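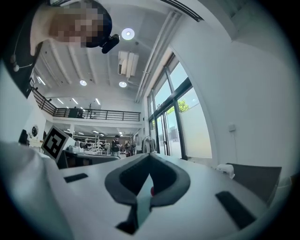 Wiroj Nakpan asks whether the seating plan can be changed after the place cards have gone to print, and the short answer is yes, up to the lock date set in section 4.

4.2 Setting up the seating plan

1. Open the wedding file in Solcombe and select Guests, then Tables.
2. Enter the number of round tables. The standard layout allows 10 seats at each.
3. Import the guest list. The limit is 200 names, children included.
4. Place the top table first. It cannot be moved once other tables are linked to it.
5. Drag each guest to a seat. Unseated guests stay in the left column.
6. Select Save plan — the draft is not stored automatically.

Note: evening-only guests are held on a separate list and do not appear in Tables.

Caution: changing the table count after step 5 clears all seats.

4.3 Printing place cards

1. Select Print, then Cards.
2. Choose the Endico sheet size. Use test paper for the first sheet.
3. Check accents and double surnames on screen.
4. Print the full set. To replace a single card, select the guest and choose Reprint.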